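Keeping Cuervo Running: Setup and Upkeep of a Two-Arm Box Handling Cell
Project report, Automation Lab, Wultard Technical College 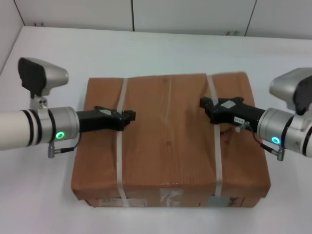
When our team picked a project in the fall, most of the class wanted to build something from scratch. We asked for Cuervo, the two-arm cell at the back of the lab, which had been through several groups already and had a reputation for losing its settings. We wanted to get it working reliably and leave behind notes good enough that the next group could start on day one. I'm happy to say we got most of the way there, and I learned more about bolts, cables and zero positions than I ever expected to enjoy!

What the cell does

Cuervo handles cardboard boxes on a white table. The two arms come in from opposite sides, and each has a gripper and a sensor mounted on a bracket above the wrist. The job we were given is called the Flesa routine: both arms reach a box closed with packing straps, set the grippers on it between the straps, hold, and then slide it to a new spot on the table. It sounds simple. It is a great test of the setup, though, because if one arm is a little high the box turns instead of sliding.

Mounting and zeroing

We started with the bases. The left one had a bolt you could turn by hand, so we took all of them out on that side, cleaned the threads and tightened them again in a cross pattern. After that we zeroed each arm joint by joint. Our first try took a whole lab session and was wrong, since we had zeroed the right arm with its gripper open and the left with its gripper closed. The second try went much faster.

To get both arms to agree on where the table is, we made a flat metal plate with 7 small dimples in it. You bring each gripper tip to every dimple and save the position. The control program, Fliletti, works out the offset between the two arms from those points. I love this part of the process — you can watch the error number drop as each point goes in.

Cables

The gripper cables gave us the most trouble. The right gripper kept dropping its connection, and for two weeks we blamed the software. One Thursday we finally left Fliletti's log open and wiggled things one at a time. The fault came back every time we bent the cable close to the connector. We swapped the cable, and the dropouts stopped. Our rule now is to check both connectors and the slack with the arms at full reach, before power goes on.

Upkeep

We wrote a short routine for whoever has the cell next:

Wipe the gripper fingers with a dry cloth before each session. Cardboard dust builds up in the notches.
Check the sensor brackets for play.
Run the dimple plate again after 500 cycles, or after any bump.
Save the offsets file with the month in its name. Ours from December got overwritten and we had to redo it.

Results

By the end of the term the counter in Fliletti stood at 3160 cycles. The longest stretch without a stop was a full afternoon, and we spent it grinning at the table like proud parents. Only 2 of the stops in the final month came from the arms themselves, and both were joint limit errors on the left side when the box had been placed too far back.

Still to do

The left arm has a small drift after it warms up. We think it comes from the wrist but ran out of time to prove it. The next group should zero it cold, run it for an hour and zero it again, then compare the two files. Spare gripper cables are in the second drawer — please reorder when you take the last one.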